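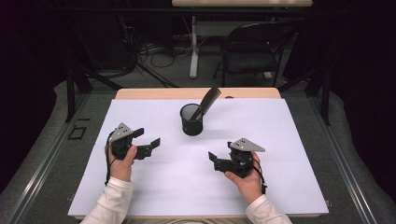 Skelari hand grippers: finger pads and cable drag

Billach Workshop forum > Builds in progress

aledrees wrote:
Right, the second pair of Skelari grippers is together and I've been picking things up with them all evening, so time for a moan and a question. The mesh pen pot is my favourite test piece. It's light, it's round, and the weave does odd things on the gripper camera, all purple and blue shimmer, which I'd like the tracking to cope with sooner rather than later. Comb in the pot is the nasty version. It leans over well above the rim and you have to think about which hand goes where.

The trouble is the pads. They're flat, the pot is a cylinder, and if I close a touch off centre it spins round before it grips. I've got 313 recordings saved and I reckon I'd bin a fair few of them for that alone. Do I print curved pads or stick something squashy on the flat ones?

geargrub wrote:
Squashy, every time. Curved pads are lovely for one pot and rubbish for everything else. You'll want to pick up a flat thing the minute you've glued them on.

mossbank wrote:
Don't agree, sorry. I had foam on mine and it came off in crumbs, and then every recording had a slightly different finger in it. A very shallow V down the middle of the pad holds round things and still manages a comb. Four goes on the printer and I've not touched them since.

geargrub wrote:
You used the cheap foam though! Silicone sheet doesn't crumble.

aledrees wrote:
Could be persuaded on the V. Swapping fingers isn't a big job anyway, I put brass inserts in so I'm not chewing up plastic threads each time.

Other thing is the cables. One to each gripper, running back past the wrist, and by the end of a session I can feel them tugging. The triangular plates on top have plenty of small holes in them, so I was thinking of tying the cable to the plate and letting the slack hang off that. Anybody tried it?
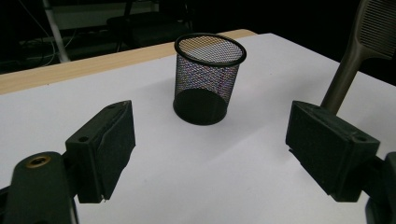 tinwhistle_p wrote:
I'd leave the plate alone, Aled. If the cable pulls on it you'll get a tiny bit of flex, and anything you bolt up there later will wobble. Velcro strap on the forearm, nice big loop, done. Mine came from Humphreys with the zip ties.

mossbank wrote:
Forearm strap is fine until you scratch your nose. But yes, better than the plate.

geargrub wrote:
Metal plate isn't going to flex from a cable, come on.

tinwhistle_p wrote:
Mine did. Thin ali, mind you.

aledrees wrote:
Strap it is for now, I've got velcro in the drawer. And I'll print two lots of fingers, V on one pair and silicone on the other, and use the same pot for both. Want 4000 recordings by September so I'd better get the pads settled soon. Will post the pad files under Clellier in the shared folder if anyone fancies a go.

mossbank wrote:
Keep the V shallow! Mine started too deep and the comb just fell into it.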